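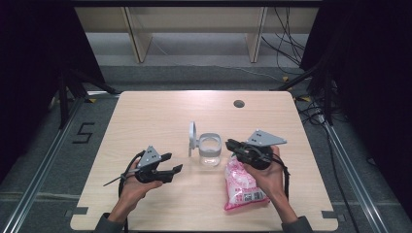
Photo: Savden

Ticket 336 - toll tag not reading, Lilirlow bridge
Opened 2001-11-24
Status: open, again

Customer drives through the tag lane at Dutside, gets no beep, then gets a bill for the full cash toll plus a $12 fee. Fourth time since May.

Tried: moved tag below the mirror. No beep.
Tried: new battery. No beep, nicer battery.
Tried: swapped tag. Beeped twice, billed twice.

Lane log shows the plate typed in as a truck. Sent to Jayawardena billing to fix the class - they ask for 98 days. Fee on hold until then.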